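Section 5: Recording the tabletop examples

This is the part of the Demar guide where you stop fiddling with cables and start making examples for Jota to learn from. I've written it the way I'd talk you through it if I were standing next to you, so it rambles a bit. If you haven't done the head camera set-up in the last section, go back and do that first (yes, all of it, including the strap).

What you're making is a pile of short recordings of your own two hands moving ordinary things about on a table. Jota learns from what your hands do and where they go, so you don't need to act like a machine. Move the way you'd move at home.

Before you start

1. Put a plain cloth on the table. I use white. It shows creases, but small creases have never bothered Jota, so don't get the iron out.

2. Close the blinds if there's a window behind the table. Bright sky at the back makes the camera darken everything else and your hands go murky. You want soft, even light over the whole cloth.

3. Choose your things. Mix the shapes and the feel of them: something hard and smooth, something squashy, something long, and a couple of really little bits. Two of the same thing is great, as you can do one with each hand.

4. Leave one thing at the back that you never touch. I like a vase of flowers. Jota has to learn that some objects just sit there, and it'll try to pick up everything it sees if you clear the table completely!

5. Put the camera on, look down at the middle of the cloth and hold both hands out. If you can see both hands and the back edge of the table on the preview, you're fine. If you only get fingertips, tilt the camera down a notch and try again.

Caution: anything china goes in both hands. I mean it. We lost a lovely little dish in November and I was picking bits out of the rug for days.

Recording

6. Start the recorder and wait for the double beep. Keep your hands still until you hear it.

7. Do one small job per recording. Pick a thing up and put it down somewhere else, or stand two things side by side, or turn something round so it faces you. Stop there. When people get going they tend to carry on and tidy the whole table, and then we have to chop it up afterwards.

8. Go a touch slower than feels natural, above all when you're closing your fingers. The moment of contact is the bit Jota gets the most from.

9. Try to keep your head still. Follow your hands with your eyes. If you nod along, the whole table swings about in the recording.

10. Say the job out loud when it's done ("moved the pouch left") and press stop. The recorder saves your words as the label, so keep it short and don't swear. Sipho Cele has a folder of those and he will read them out at lunch.

11. Shuffle the objects and go again. After every 5 recordings, change something bigger: swap an object, turn the cloth round, stand a bit further to one side.

Note: shadows from your arms will fall on the cloth, and that's all right. We tried to light them away at first with the two big Arberg lamps and it made things worse, because then there were twice as many shadows and I was boiling.

Note: if you fumble and drop something, keep recording. Pick it up and finish the job, then label it "drop". Those are useful. Please don't delete them.

How many is enough?

The Tshabalala set, which is the one I'd copy if I were you, has 424 recordings in it. We aimed for 400 and I got carried away. You don't have to do them in one go. I get sloppy when I'm tired, my hands start rushing and the labels turn into mumbling, so I take a proper break with tea and come back to it.

Checking as you go

12. Open the last few recordings and pause each one partway through. Are both hands in view? Can you tell what they're near, or holding?

13. If a hand covers a small object completely for the whole recording, do that one again with your fingers a bit further back. Covering part of it is normal and you can leave those alone.

14. If the recorder shows an amber light, the card is nearly full. Swap it before the next job. It does not warn you again (I found this out the annoying way).

The views you get when you pause should be in the same family as these:

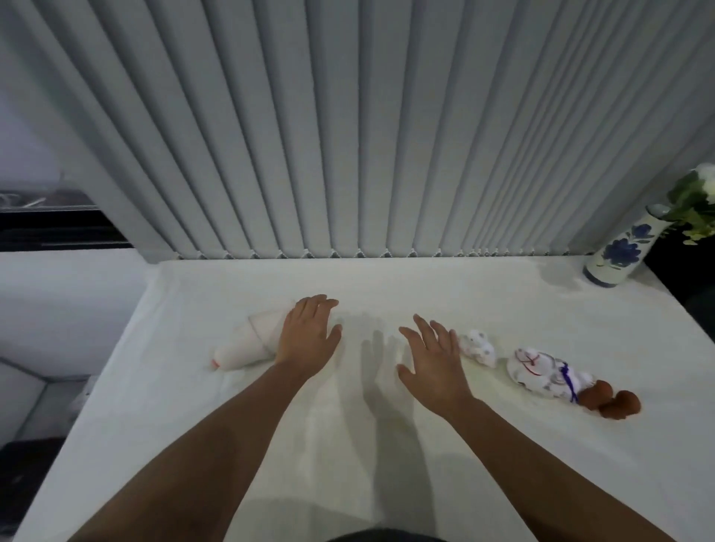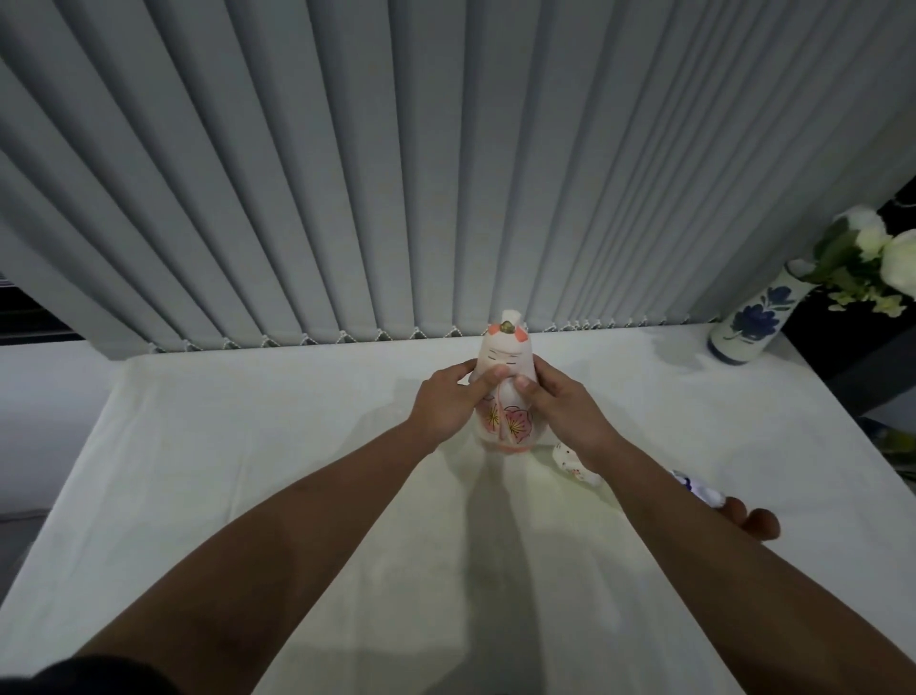
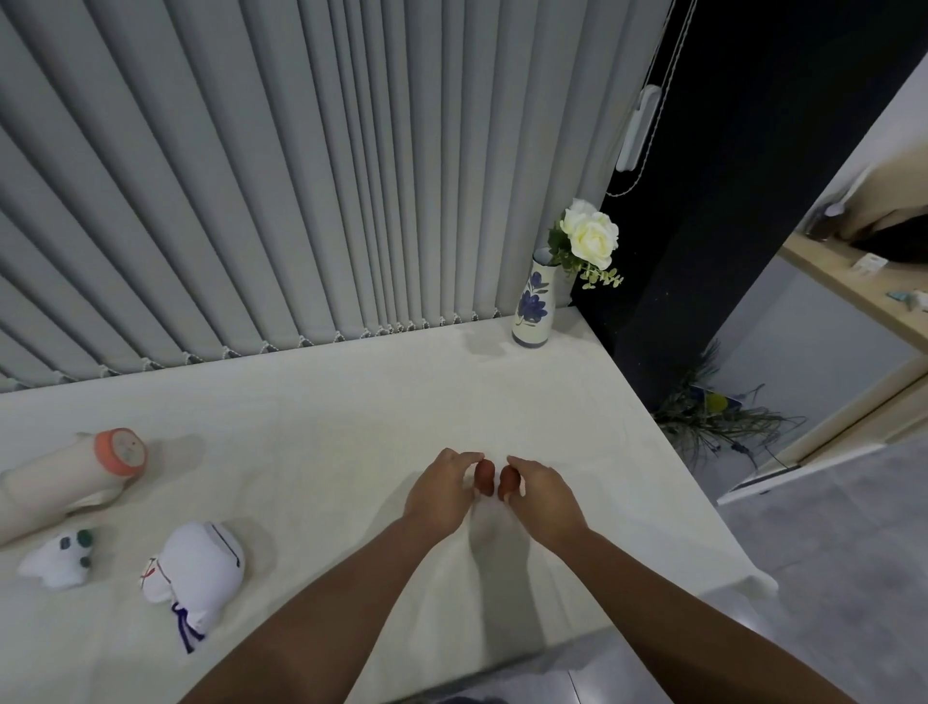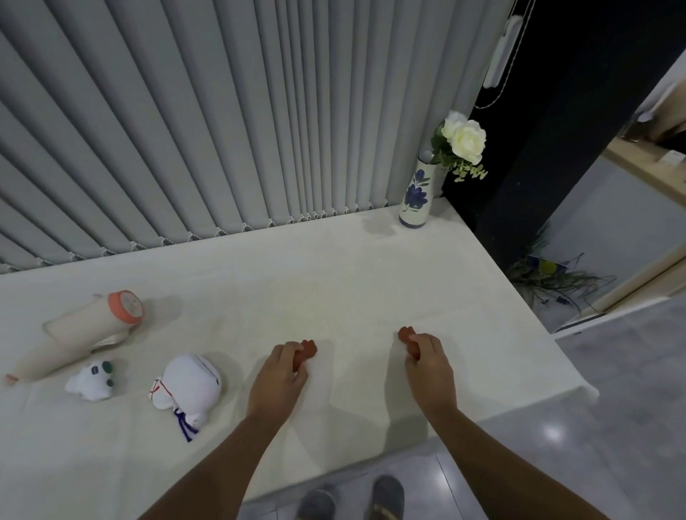 Fig. 5. Head camera views at the table, with both hands in view and the vase of flowers at the back.

When you're happy, plug the recorder in and copy everything across before you clear the table. Leave the objects out until the copy has finished, in case one of the recordings is damaged and you need to redo it with the same things. Naming the folders and sending them over comes in the next section.

Last updated Sunday, May 11, 2025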